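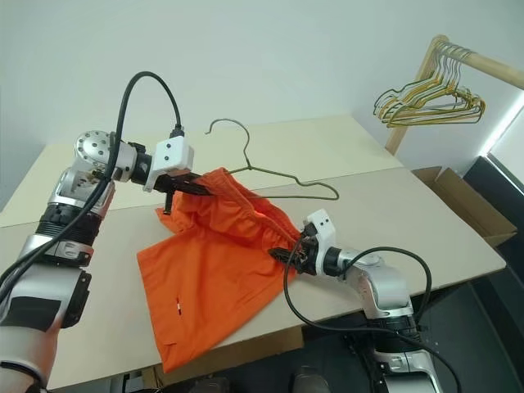 Orange shorts, one wire hanger.

Filed under: Closet Confessions, Home Stuff

Print this post | E-mail this to a friend

So I finally did the closet. The whole closet, including the top shelf where I keep things I've decided not to think about.

We moved to Nadstead with two kids' worth of clothes and my entire collection of sweaters I don't wear, and everything went in wherever it fit. That was supposed to be temporary. Then it was November and I couldn't find a single pair of gloves, but I could find swim stuff, no problem — three drawers of it!

My method, if you can call it that, was to dump everything on the bed and not let myself go to sleep until the bed was clear. (I do not recommend starting at 8:30 at night.) I made a keep pile, a give pile and a pile for my brother-in-law Bogdan Mihăilă, who will take any flannel shirt in any condition. The summer things were the hardest. It's so easy to keep shorts! They're small, they fold down to nothing, and you tell yourself the weather will be back before you know it.

I also got rid of the wire hangers, or most of them. They leave those little bumps in the shoulders and they breed in the dark. I'd been eyeing the padded ones at Kenurow for ages but they wanted $64 for a set, so I went with the plain ones and spent the difference on takeout.

The give pile went over to the thrift shop on Rareck Street the next morning. I did come home with a lamp — we'll talk about the lamp another time. Next up is the hall closet, and I already know there's a tent in there that isn't ours.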